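Prüfliste Zelle 2 – Halbjahresdurchsicht Juli, mit Anmerkungen
Standort Bomum, Palettierzelle Trarnow, ausgefüllt von Cletus Esposito
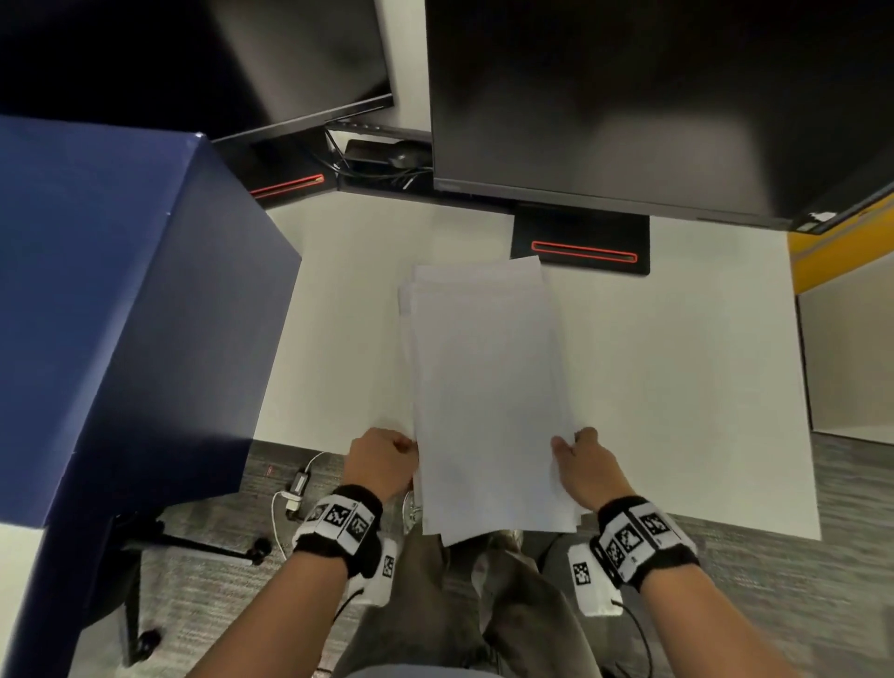 Wie lange muss die Zelle für die Durchsicht stillstehen?
Rechnet mit einer ganzen Frühschicht. Die mechanischen Punkte gehen flott, aber die Bremsprobe und die Schutztürprüfung brauchen Ruhe, und danach soll der Arm noch 25 Zyklen ohne Ware fahren, bevor die Linie wieder drankommt.

Liebe Kolleginnen und Kollegen, ich habe den Papierstapel vor dem Abheften am Schreibtisch noch einmal ordentlich auf Kante gestoßen und bei der Gelegenheit auch meine Randnotizen ins Reine geschrieben. Es ist wieder etwas mehr geworden als geplant, seht es mir nach. Lieber ein Satz zu viel als ein Rätselraten in der Nachtschicht.

Abschnitt A – Vor dem Betreten

A1 Hauptschalter aus, Vorhängeschloss dran, Schlüssel am Mann oder an der Frau: in Ordnung.
Anmerkung: Bitte wirklich jeder sein eigenes Schloss. Die Schlossleiste hängt jetzt links vom Schaltschrank, weil man rechts immer mit dem Ellenbogen am Türgriff hängen blieb.

A2 Druckluft abgesperrt und entlüftet, Manometer auf null: in Ordnung.
Anmerkung: Der Schalldämpfer am Entlüftungsventil ist neu. Er zischt leiser als der alte, also aufs Manometer schauen und nicht nur hinhören.

A3 Schild »Nicht einschalten« am Bedienpult: in Ordnung.

Abschnitt B – Schutzeinrichtungen

B1 Not-Halt am Bedienpult, am Handgerät und am Einlauf einzeln betätigt: in Ordnung.
Anmerkung: Der Taster am Einlauf rastet etwas schwer. Ausgelöst hat er jedes Mal sauber, trotzdem möchte ich ihn bei nächster Gelegenheit tauschen. Ersatz liegt im Regal bei den Zultow-Teilen, oberstes Fach.

B2 Zuhaltung der Schutztür: Mangel, behoben.
Anmerkung: Der Betätiger saß schief, vermutlich ist ihm einmal ein Hubwagen zu nahe gekommen. Ausgerichtet, Schrauben erneuert, Türspalt nachgemessen. Wer dort rangiert, möge bitte den kleinen Bogen fahren – der Platz reicht, ich habe es selbst mit einer vollen Palette ausprobiert.

B3 Lichtgitter am Auslauf mit Prüfstab oben, in der Mitte und unten getestet: in Ordnung.
Anmerkung: Scheiben mit dem weichen Tuch abgewischt. Bitte keinen Glasreiniger, der hinterlässt auf diesen Scheiben Schlieren.

B4 Zustimmtaster am Handgerät, alle Stellungen: in Ordnung.

Abschnitt C – Roboterarm und Greifer

C1 Schlauchpaket auf Scheuerstellen geprüft: Beobachten.
Anmerkung: Zwischen Achse drei und Achse vier ist der Schutzschlauch auf einer Länge von 13 Zentimetern blank gerieben. Durchgescheuert ist noch nichts. Ich habe die Schelle ein Stück versetzt und die Stelle mit einem gelben Streifen markiert, damit man bei der nächsten Durchsicht gleich sieht, ob sie gewandert ist.

C2 Bremsprobe aller Achsen: in Ordnung.

C3 Ölspuren an den Getrieben: keine.
Anmerkung: An Achse zwei klebte alter, trockener Staub, der im Dämmerlicht der Halle verdächtig aussieht. Abgewischt, darunter war alles trocken.

C4 Sauger am Tindall-Greifer: Mangel, behoben.
Anmerkung: Die vordere Reihe war hart und rissig und ist komplett neu. Bitte von Hand anziehen, die Gewinde sind aus Kunststoff und verzeihen keine Zange. Mit der Vakuumpumpe erreichen wir jetzt wieder 66 Prozent. Den Wert habe ich auch innen in die Schranktür geschrieben, dann hat man beim nächsten Mal gleich einen Vergleich.

C5 Befestigungsschrauben am Fuß mit Drehmomentschlüssel: in Ordnung, Markierlack erneuert.

Abschnitt D – Steuerung

D1 Filtermatten im Schaltschrank: getauscht.
Anmerkung: Sie waren grau wie ein alter Esel. Mit dem Kartonstaub vom Einlauf kommen wir mit dem halbjährlichen Wechsel nicht mehr hin, ich schlage vor, jedes Vierteljahr hineinzuschauen.

D2 Pufferbatterie, Datensicherung: in Ordnung.
Anmerkung: Die Sicherung liegt im gewohnten Ordner auf dem Wartungsrechner. Bitte die alte stehen lassen, bis die neue einmal probeweise zurückgespielt wurde.

D3 Probelauf ohne Ware: in Ordnung, keine Meldung am Pult.

Offen bleiben der Not-Halt-Taster aus B1 und das Schlauchpaket aus C1. Für beides genügt ein kurzer Stillstand, gern in der Pause der Spätschicht, wenn mir vorher jemand Bescheid gibt. Freigabe zum Betrieb erteilt um 13 Uhr. Vielen Dank an die Frühschicht fürs Warten und für den Kaffee!

C. Esposito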